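Briltoria Hall will reopen its main auditorium in November with a new stage lighting and show control system supplied by Hirkar. The 760-seat hall has operated with a reduced technical installation during the works.

The system runs on two control servers, main and backup, housed in the dimmer room. Hirkar has replaced 22 lighting bars and extended the network to 504 outlets across the stage, pit and galleries.
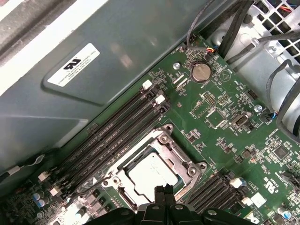
**Will touring productions be able to use their own consoles?**
Visiting consoles connect at the stage left patch panel or at the rear control position.

Rigging was carried out by Bednárik. Acoustic treatment of the side walls forms a separate contract with Zarkden.

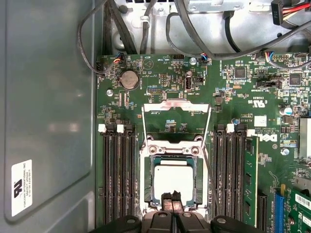 *Processor and open socket on a green motherboard.*

Technical specifications for incoming companies are available from the Briltoria Hall production office.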